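Butcher block

Butcher block is a style of assembled wood used for tabletops, kitchen counters and cutting boards. It is made from strips of wood which are glued together under pressure. 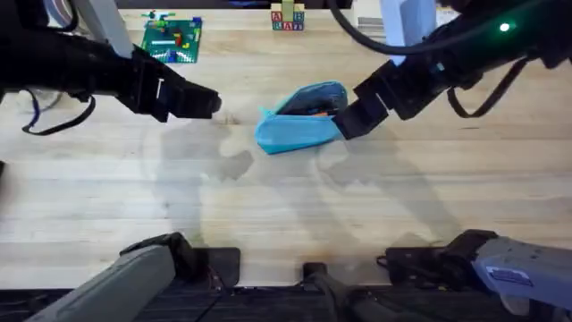

Light-colored butcher-block tabletop with long planks

Construction

There are two main types. In edge grain, the long strips lie side by side, and the seams run along the surface as parallel lines. In end grain, short pieces stand upright, so the cut ends form the top. End grain is harder to make and usually costs more, but it hides knife marks better. Maple is the most common wood - beech, oak and walnut are also used.

Care

The surface is treated with mineral oil or with a hard finish. An oiled top needs new oil from time to time, and water should not stay on it. Small scratches can be removed with sandpaper.

History

Early blocks were sections of tree trunk, which often split when they dried. Glued blocks became usual in butcher shops in the 19th century, and later the material came into home kitchens.

See also

Cutting board
Countertop
Wood glue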